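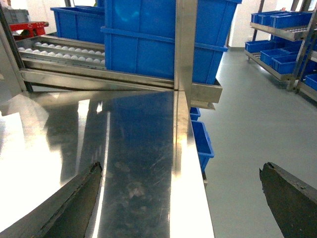 *2 min read · 9 replies*

**Stainless prep table – oil or leave it alone?**

**dfleury** – 2006-04-07
Took over a small bakery kitchen in February and it came with stainless tables. Smudges and swirl marks all over. The guy at Quiroga sold me a bottle of mineral oil and said wipe it on weekly. Does anyone here do that?

**lucimara_l**
No. Dish soap, warm water, rinse, dry with a clean towel. Oil grabs flour and you end up with paste.

**valdir.a**
I oil the legs and the undershelf. Never the top.

**bench17**
Disagree with both. A very thin coat hides fingerprints and it's food grade. I've done it for years.

**lucimara_l**
Hides them from who? The inspector runs a finger across it.

**bench17**
Mine never said a word about it.

**dfleury**
What about the scratches? I was going to try sandpaper, I have 200 and 300 grit in the truck.

**valdir.a**
Don't. If the top is polished you'll turn it into a dull patch and then you have to do the whole table. Fine scratches don't hurt anything. Swirls mostly come from scrubbing in circles with a green pad. Go one direction, with the grain if it has one, and use a soft cloth.

**erica_t**
Seconding the cloth. Also check what's in your sanitizer. We had bleach mixed too strong at my last place and got little brown pits near the sink. Those don't come out. I switched to the Votico quat tablets and haven't seen new ones – the old pits are still there.

**bench17**
Bleach is fine if you measure it and rinse.

**erica_t**
Sure, if people measure it. Mine didn't.

**dfleury**
OK, soap and a towel on the tops, and I'll leave the scratches. Anybody want a full bottle of mineral oil?

**valdir.a**
Keep it for the cutting boards.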